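Refinishing a white worktop: notes after two coats

Print this post | E-mail this post
Reading time: 3 minutes

20th July

The old bench top had been bothering me since December. It was dark, it was marked, and small black parts vanished on it the moment I put them down. I have now replaced it with a large white one, and these are my notes for anyone considering the same thing.

The board came from Olteanu, cut to size. I ordered it unfinished on the faces and sealed on the edges, which saved me the worst of the work. The paint is the Vaner satin in plain white, article 3289. I had a gloss sample as well and rejected it after one evening under the lamp, as the reflection sat exactly where I look when I am working.

Preparation took longer than painting. I sanded the whole face, vacuumed it, wiped it with a damp cloth and left it alone until the next morning. Then one coat of primer, a light rub with fine paper, and two coats of the satin with a short-pile foam roller. The tin says to leave 60 minutes between coats. I left the first one overnight, and the second went on without dragging.

The roller matters more than the paint. A long pile leaves a texture you can feel with a fingernail, and it holds dirt. I did a test on the offcut with both and the difference was plain. Keep the offcut, by the way. I use mine for trying out cleaning products before they go anywhere near the real surface.

On lighting: a white top throws a lot of light back up, so I turned the lamp down one step from where I had it with the dark board. Shadows are softer and they tell you more. A flat item lying on the surface shows a thin line of shadow along its near edge, and if that line is uneven the item isn't sitting flat. I didn't plan for this but I now check for it by habit.
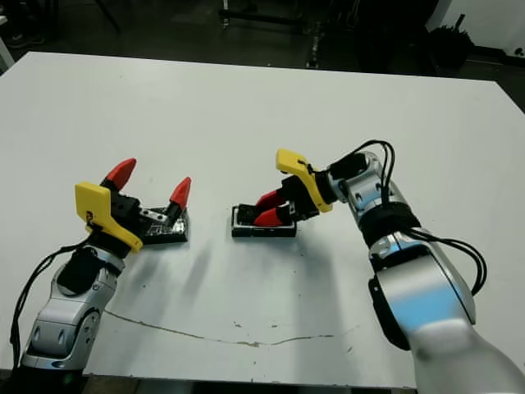 Cleaning is the obvious objection. Manuela Zanetti, who painted hers white three years ago at Prakedside, told me to expect grey smears within a week and she was right. They come off with warm water and a drop of washing-up liquid. Pencil comes off with a soft rubber. Marker doesn't come off with anything I would want to put on satin paint, and I have moved the markers to the other side of the room.

Cables leave marks too, if they are dragged. The black outer sleeve on the cheaper ones rubs off on the paint as a fine line. I now lift them clear of the surface wherever I can, with a strap, and leave a loop of slack so that nothing pulls tight. Too much slack and the loop lies on the board again, so it takes a bit of adjusting.

I looked at the Flodholm mats before deciding on paint. They are decent, but the largest size would have left a strip uncovered on one side, and a join in the middle of a bench collects screws — I have had that before and don't want it again.

Still to do: the underside, which has had primer only, and the back edge, where the sealing strip has lifted slightly near one corner. I will glue that down when the clamps are free. The leftover paint is in a jar with the article number written on the lid.

Print this post | E-mail this post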